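The question of how much a path-following controller should be told in advance has been argued in our field for a long time, and it is usually argued with the wrong evidence. Position papers cite benchmark scores. The people who maintain navigation software are more often occupied with grass, poor light and the edge of the pavement. I wish to argue that the edge deserves more of our attention, and that a share of the effort now spent on planners should be moved to it.

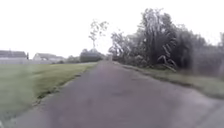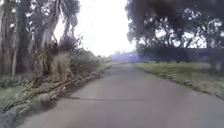

Asphalt with a grass verge on the right, under a bright sky.

A planner asked to keep to a path of this kind needs very little. It needs a direction, a speed and an honest account of where the paved surface stops. The first two are easily supplied. The third is commonly reduced, somewhere in the perception code, to a clean line, and the planner then trusts that line completely. A ragged border of turf and soil has no such line. It has a band of doubt, and the width of that band changes from one meter to the next.

At Prima we kept the band for as long as we could. Our segmentation module, Jiden, returns a probability for each part of the ground, and for two years a filter reduced that output to a single boundary before it reached the controller. Jasmina Hoxha proposed removing the filter. Her review covered 749 logged interventions, and in 300 of them the controller had corrected sharply toward a boundary that the perception module itself had rated as uncertain. The information was present. We had discarded it one step too early.

The objection, put most clearly by my colleague Rory Gunn, is that an uncertain boundary makes a hesitant vehicle. He is right that our first version was hesitant. It slowed at every patch of long grass, and the operators disliked it. The remedy was a modest one: the cost of approaching the edge now rises gradually across the band, and the speed limit depends on the path ahead as well as the ground directly beneath the wheels. The controller runs with a delay of 98 milliseconds from image to steering command, and carrying the additional values did not change that figure.

A second objection concerns testing. A sharp boundary can be checked against a label, while a band cannot be checked so simply. I accept this. Niamh Keogh has asked that three annotators mark each test image separately and that their disagreement be stored with it. The work is slow, and we have completed 500 images. I would still prefer a small test set that records doubt to a large one that conceals it.

I would therefore ask those who publish navigation software to take one practical step. The interface between perception and planning should carry confidence by default, and any component that removes it should say so in its documentation. Teams that want a single line may still compute one. They should do so in the planner, where the consequences can be seen and the threshold can be changed by the engineers who must answer for it.

Contact the editorial office | Copyright Prima. All rights reserved. | Back to top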